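Gorum halts two-arm handling cells after gripper fault

By Larasati Manurung
Monday, 7:40 a.m.
Last updated 11:15 a.m.

Gorum has stopped automatic running on 3 two-arm handling cells at its Bodine site after a gripper opened without a command during a night run. There were no injuries. The cells may be run only in manual mode, at reduced speed, until the fault is closed.

The fault log shows that the left arm of one cell lost its grip signal for up to 628 milliseconds. The controller read the missing signal as an open jaw and released the part. The right arm, which had not received a stop, continued its move and struck the part on the table. Its wrist joint then tripped on overload and the cell shut down.

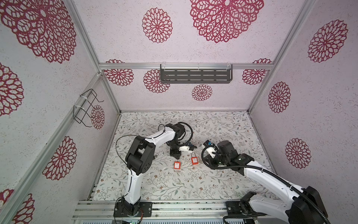

Khairul Sopacua, controls engineer at Gorum, said the most likely cause is a worn conductor in the cable that serves the wrist. The cable bends each time the wrist turns, and a break inside the jacket may show up only at certain angles. On these cells the black cable loops above the left wrist, while the corrugated one on the right follows the curve of the arm. Padlocks are among the parts handled, and both grippers work close together over the middle of the table, so a dropped part lands where either arm can reach it. The service interval for the cable is 3000 hours. Sopacua would not say how many hours the failed one had run.

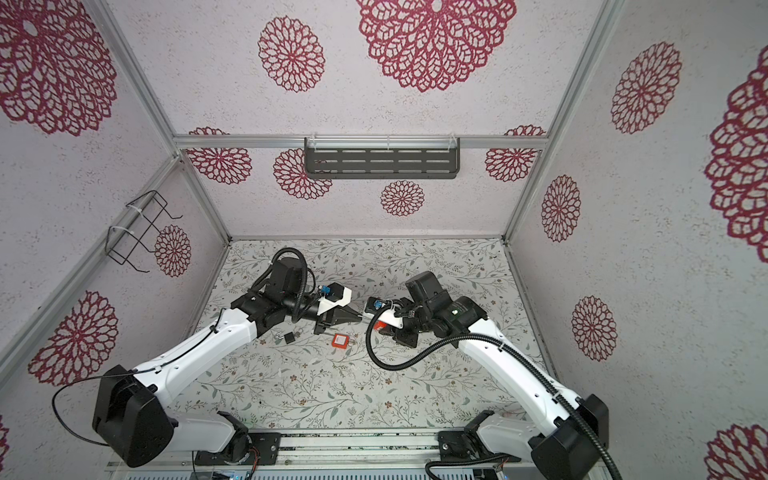 Stop signal under review

A second question is why the right arm kept moving. Mawar Halim, who handles machine safety at the site, said a grip fault on one arm should stop both. The link between the two controllers was left out of a software update in September – the test sheet for that update did not include a grip-loss check.

Bisht, which supplied the controllers, has sent a revised configuration. It holds the jaws in their last position when the signal drops and passes the stop to the other arm within 8 milliseconds. Gorum is to test it on one cell before loading it on the others. Wrist cables on all of the cells will be replaced first.

Comments (3)
Shares: 8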